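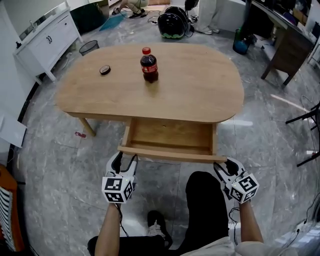
Week 4 notes – packaging and pricing, second half. 6th November

Picking up from shrinkage. Quick recap for anyone who missed it: price goes up, people notice. Size goes down, price stays, far fewer notice. Not illegal anywhere we've looked at, as long as the net weight on the label is right.

**Unit price**

price ÷ quantity. That's it. Everyone says they know this and then half the homework had it upside down. Dollars on top, ounces on the bottom.

Worked one, from the board:

- Old bottle: 20 oz at $2.00 → 10 cents per oz
- New bottle: 16 oz at $2.00 → 12.5 cents per oz
- Sticker price change: zero
- Unit price change: up 25%

Volume went down 20% but unit price went up 25%. These are NOT the same number and you will lose points if you write 20 for both. Go back to the fractions if you don't see why: 20/16 = 1.25.

**Reference price**

What the buyer carries around in their head as "normal." Comes from:

- last price paid
- price of the thing next to it on the shelf
- whatever the tag says it used to cost

Weak for stuff bought rarely (mattress, luggage). Strong for milk, soda, bread. So discounts on rare purchases can be pretty wild and still work – nobody has a number to check against.

**Grodon case (reading packet, pp. 15 on)**

Regional grocery chain, 53 stores. Sold own-label juice in two sizes. Small one sold badly. In May they added a third size, huge, priced high. Huge one barely moved. The *middle* one took off – the one that had been the large until then.

Why? Compromise effect. People drift away from the ends. The big size was there to make the other one look reasonable. Whether Grodon meant it that way is an open question and the packet doesn't settle it. Fine to argue either side on the paper, but use the sales table, don't just assert.

Note the table in the packet has units and revenue in diffrent columns. Read the headers.

**Soomro vs. Statel**

Both sell dish soap. Soomro: one price all year. Statel: higher list price, on sale most of the time. Average price paid comes out close to the same.

- Soomro – steady demand, easy stocking, few fans
- Statel – big spikes, empty shelves, then dead weeks. Buyers stock up and wait for the next one

Asked in section: so which is better? Depends on storage. Soap keeps. Try Statel's plan with lettuce and see how far you get.

Also ask who's paying full price at Statel. Somebody is. Usually people in a hurry or people who ran out. That's price discrimination by patience – term is on the midterm list.

**Endings in 9**

Skipping most of this, ran out of time. Short version: works better on cheap goods, works worse when the shop wants to look fancy. Left-digit effect, $3.99 vs $4.00 feels bigger than $3.59 vs $3.60. Same penny.

**For next time**

- Read the Dremura handout (streaming bundles), all of it inculding the appendix
- Problem set 4, questions 1 to 6. Skip 5, the numbers don't work, will fix
- Go to any store, write down two sizes of the same product, work out both unit prices. Bring it on paper
- Room change: 113, same time

Bring a calculator. Phones are ok for the problem set but not for the quiz.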